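Fallwood Wrist Camera Kit, Part No. 349
Bench setup and care

The Fallwood kit mounts a small camera beside the gripper and runs one cable back along the arm to the controller. It is supplied with bracket, cable, ties and four screws. The Iltville lab runs two arms with the kit and keeps both teach pendants at one bench.

Mounting

Put the arm in its service pose and power down from the teach pendant. Fit the bracket to the wrist flange with the short screws. Leave 38 mm between the lens and the gripper body - less than this and the gripper pad fills too much of the view. Route the cable on the outside of the wrist joint and leave a loose loop of around 16 cm at the elbow.
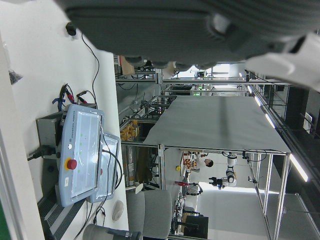

Pendant bench and workspace, from the wrist camera. Universal Robots pendants at left.

Pendants and leads

Keep each pendant where its red emergency stop can be reached without moving cables. Pendant cables should lie flat on the bench, clear of the arm's travel. Clip leads used for continuity checks are to be disconnected before power is restored. Label pendants by arm; two pendants of the same color are easily confused.

Care

Wipe the lens with a dry cloth. Check the bracket screws after every 42 hours of running and retighten by hand. Replace the cable if the jacket is creased at the wrist. Do not use solvent on gripper pads.

Spares

Bracket, long: Jundum type
Cable, 2 m or 3 m
Screw set, short

Setup notes revised 7th August by Noemí Cuevas. Spares orders: Isauro Tovar, Fallwood parts desk.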